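Zurkell Releases Filside 2, Planning Software for Robot Arms That Handle Transparent Objects

SKELSTEAD, 28 January 2019 — Zurkell today announced the general release of Filside 2, the second major version of its perception and motion planning software for robot arms. The new version extends the software to clear glass and other see-through materials, and it introduces a revised planner for work carried out near people.

Filside is used by laboratories, small manufacturers and teaching departments that need an arm to pick up and put down items of varying shape without a separate program for each one. The first version performed well with opaque items such as cartons, wooden parts and painted metal. Customers reported, however, that bottles, flasks and drinking glasses often had to be taught by hand, as the depth readings on which the software relied were incomplete or pointed to the surface behind the object.

Filside 2 addresses this with a new perception module named Jemal. The module combines color images with whatever depth data is available and estimates the outline of a transparent object from its highlights, its edges and the way it alters the pattern behind it. It then passes a shape and a measure of confidence to the planner. Where confidence is low, the planner requests another view before the fingers are allowed to close.

"A glass on a patterned surface is a hard case for a camera, and we chose it as our standard bench task for that reason," said Naima Ashour, director of software at Zurkell. "The surface shows through the glass, reflections move when the arm moves, and the neck of the object may be the only part worth holding. We wanted the software to be clear about what it had seen and what it had only guessed."

Development of Jemal was carried out at the company's Skelstead site, on a bench fitted with a pale marble-patterned surface. Engineers recorded 195 arrangements of glassware and neighboring objects during the work. The bench task uses a light wooden stand and a clear glass vessel, with the arm approaching the vessel from above.
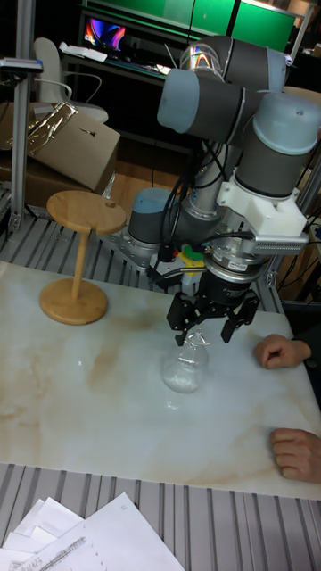
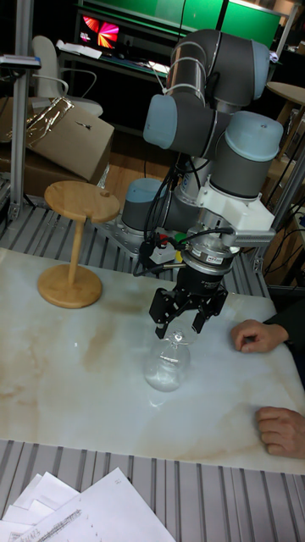

The robot arm with its gripper at the clear glass vessel; the wooden stand is at left.

The planner has been rebuilt to make use of the new information. In the earlier version, a grasp was chosen first and a path was computed afterward, which sometimes led to a sound grasp being dropped at a late stage when no suitable path could be found. Filside 2 considers the grasp and the approach together. Finger clearance, the position of nearby objects and the route of external cables are all included in the same calculation, and the operator may set a minimum distance for each.

Readings from a force sensor at the wrist, where one is fitted, can now be used during the final part of the approach. If contact is registered earlier than the model predicts, the arm stops, records the reading and returns along the path by which it came. The operator may then approve a new attempt or adjust the estimated height of the object. The threshold is set per task and is stored with the rest of the task file.

The release also includes tools for setup and review. A calibration assistant guides the operator through the alignment of fixed and wrist-mounted cameras. The session viewer replays camera images, joint positions and planner decisions on a single timeline, so that a failed grasp can be examined at the point where the plan was made. Task files created in the first version can be opened in Filside 2 and are converted on first use; the original file is kept unchanged.

Zurkell notes that the shared workspace settings in Filside 2 do not replace a site risk assessment. Speed limits and protective stops remain the responsibility of the robot controller, and the software will not command motion outside the limits that the controller reports. A revised operator manual sets out the recommended order of checks before a person works within reach of the arm.

"Our customers work beside these machines for much of the day," Ashour said. "They have asked for plans they can look at before the arm moves — and for a record they can read afterward. Both are now part of the standard screen."

Filside 2 is available now to all customers with a current support agreement at no additional charge. New licenses may be ordered for single workstations or for groups of up to 8. An evaluation copy, valid for 72 days and including the Jemal module, may be requested from the Zurkell sales office. Online training sessions for existing users will begin in February, with separate sessions on camera calibration and on the conversion of older task files.

Support for the first version will continue through the end of the year. Fixes for faults that affect safe operation will be supplied during that period, but no new features will be added.

About Zurkell

Zurkell develops perception, planning and diagnostic software for robot arms. The company is based in Skelstead and supplies research laboratories, manufacturers and technical colleges.

Media contact: Zurkell Press Office, Skelstead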